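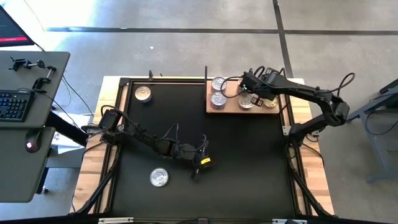 Two black robot arms and several round metal cans at a worktable.

Banby Toddler Sick-Day Notes

Version 3, revised in February

What this is

A set of 3,639 short diary entries kept by parents of children between one and four, written on days when the child was off colour. The entries come from 107 households in and near Drummond. Each one says what the child ate, drank, refused, threw and slept through, in the parent's own words, with the spelling left as we found it. Many were written at three in the morning and read like it.

We put the collection together because most advice on small children's tummy bugs seems to be written by people who have had a full night's sleep. We wanted the other sort of account.

What's in the folder

entries.csv - one row per entry
households.csv - one row per household, with children's ages in months
foods.txt - every food mentioned, tidied up a bit
fleken/ - the tool we used to strip out names and addresses
CHANGES - what we got wrong last time

Columns in entries.csv

entry_id: a number. The numbers skip 108, which was a shopping list.
household: matches households.csv.
age_months: age of the child on the day, as given by the parent.
time_written: to the nearest hour. Blank if the parent didn't say or had lost track.
guess: what the parent thought was going on. The choices were bug, teeth, something eaten, nursery, and no idea. "No idea" is well ahead.
fluids: free text. Expect a lot of milk.
food: free text. Expect a lot of dry toast, and a long argument in household 41 over whether a rice cake counts.
nappies: free text. Read before lunch at your own risk.
notes: anything else, up to 2,000 characters. One father hit the limit twice.

How it was collected

Parents filled in a form on their phones through Clenirex, a plain diary app we set up for the purpose. It sent one reminder in the evening and then left people alone. Nobody was asked to write every day, and the gaps mean nothing in particular: a missing day could be a well child or a parent asleep on the landing.

Known problems

The "guess" column is a guess. No doctor checked any of it, and several parents changed their minds from teeth to bug once they had caught it themselves.

Ages are sometimes rounded. Two-year-olds are over-represented, which will surprise no parent of one.

Twins share a row in version 1. They now have a row each - please don't mix the versions.

Winter is well covered. Summer is thin, apart from one birthday party that takes up most of a week.

What not to use it for

Please don't use these notes to decide whether a child is ill, or how ill. Ring your surgery or a pharmacist. The collection is for looking at how parents describe sick days and for testing text tools on tired writing.

Permissions

Free for teaching and research. Every household agreed to its entries being shared, and can still ask to be taken out. If that happens we put up a new version, so check CHANGES before you quote a total.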